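Teaching a robot arm to use a drawer, by hand, one more time

23 April 2026

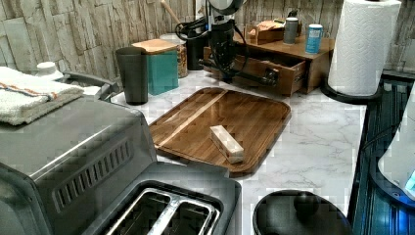
The arm reaching toward the open drawer of the organizer, small block on the cutting board.

I have now spent most of a weekend and a good many evenings steering a robot arm around a kitchen counter, and I'd like to complain a little.

The job is small. Pick up a wooden block, put it in a drawer, push the drawer shut. I do it by remote control while the software records everything, and after enough recordings a model is supposed to be able to do it without me. Gavumley, who make the teaching kit I'm using, call this "showing, not coding." I have done 45 recordings since Monday's update went on. I kept 37.

The eight I threw out bother me more than they should. In a couple of them I bumped the drawer and had to back off and go in again. The guide says to delete those. But backing off and going in again is exactly what I'd want the thing to know how to do! If every example it gets is a clean one, where does it learn what to do when the drawer sticks? The Wollenine forum is split on this. Half of them say keep your mistakes as long as you recover, the other half say mistakes are poison. Both camps post videos of things working.

Then there's the question of what it's learning from. I move the block to a new spot on the cutting board before each run, turn it a bit, try to be fair. The rest of the counter I mostly leave where it is. The toaster is in the same place, the paper towels are in the same place, the jars along the wall haven't moved. So does the model know what a block is, or does it know what my counter looks like at that hour with that light? I tried to find out back in October with the older software, by shifting the organizer over by the width of my hand. The arm went, with great confidence, to where the drawer used to be. That was 4 evenings of recording.

I'm told the new version, Ilel, handles this much better. Maybe. The release notes have a chart with a line going up and no mention of how many counters were tried.

My other gripe is the controls. Steering by remote is a strange skill. You have no feeling in the gripper, so you learn to judge contact by eye, and you get slow and careful in a way that no person ever is with a drawer. The arm then copies the slow and careful. Every pause where I was squinting at the handle gets recorded too. I watched an early test run hover for 9 seconds before doing anything and recognized myself completely.

Guiding the arm by holding it is easier, for me anyway. It's quicker and you can feel the drawer give. But then your own hands and sleeves are in the camera view, and they won't be there later when it runs alone, so you've swapped one problem for another.

What I don't buy is the claim on the Gavumley page that anyone can teach a new task "over coffee." I can close a drawer over coffee. Teaching has taken me almost a week, and that's one drawer, one block, one counter, with me resetting everything by hand between runs – which the brochure leaves out.

I'm going to finish the set anyway. Next batch I'll move the cutting board as well, swap a few of the jars, and keep the fumbles in a separate folder so I can train with and without them. If there's a difference I'll post it, and if there isn't I'll post that too.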